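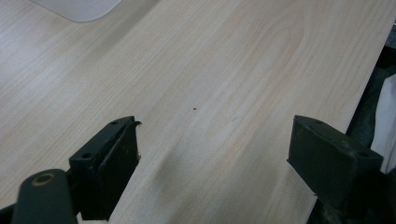 How to clean a light wood-grain desk or tabletop without leaving streaks

Pale wood-grain surfaces hide dust well and hide smears badly. Under a ceiling light, one wipe with the wrong cloth leaves a cloudy band that stays until you do the whole top again. The method below is for laminate and sealed veneer. Don't use it on oiled, waxed or bare wood.

What you need

Two microfiber cloths, one for washing and one for drying
A bowl of lukewarm water
Dish soap without lotion or added color
A plastic card, such as an old library card
Baking soda (only for stubborn spots)

Step 1. Clear the top

Take off everything that lifts easily. If something has to stay, clean up to it first, then slide it onto the finished part and do the strip where it stood. Lift things with rubber feet. Dragging them can leave gray marks.

Step 2. Dust

Go over the surface with a dry cloth, following the grain from one end to the other. Grit that stays on the board will get pushed around by the wet cloth and can scratch the finish.

Step 3. Wash

Put two drops of soap in 300 ml of water. Wring the cloth until it no longer drips. Wipe in long, overlapping passes along the grain, and rinse the cloth when it starts to look gray. Keep water away from the edges, where the top layer meets the edging. Swelling usually starts there.

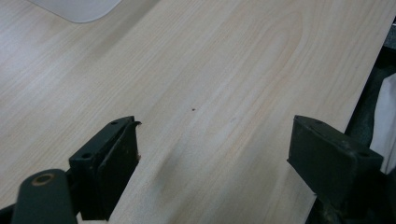

Step 4. Find out what the small spots are

Tiny dark dots show up a lot on blond surfaces, and there are three usual causes: something stuck on top, a nick in the finish, or a fleck printed in the pattern. Run a fingertip across the dot. If it's raised, lay the damp cloth on it for a minute and push it off with the edge of the plastic card. If your nail drops into it, it's a nick, and scrubbing will make it wider. If you feel nothing and it doesn't change after washing, leave it alone.

For ink or a food stain, mix a little baking soda with water and dab it on with a finger. Wait one minute and wipe it off. Don't rub hard, especially on a glossy finish, and try it in a back corner first.

Step 5. Check for smudges

Move your head, or a lamp, before treating a gray patch. A shadow moves with the light and a smudge stays put. Smudges from hands are mostly skin oil, and a second pass with fresh soapy water takes care of them.
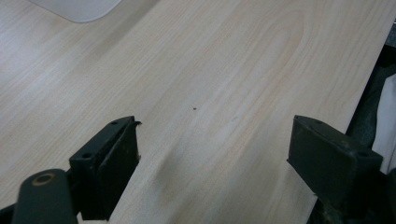

Step 6. Rinse and dry

Wipe once with plain water, then dry right away with the second cloth, again along the grain. Skip furniture polish. It builds up on sealed surfaces and catches dust.

Wait 13 minutes before putting a keyboard or papers back. Once a week is enough for a desk in daily use.

Ida Sperling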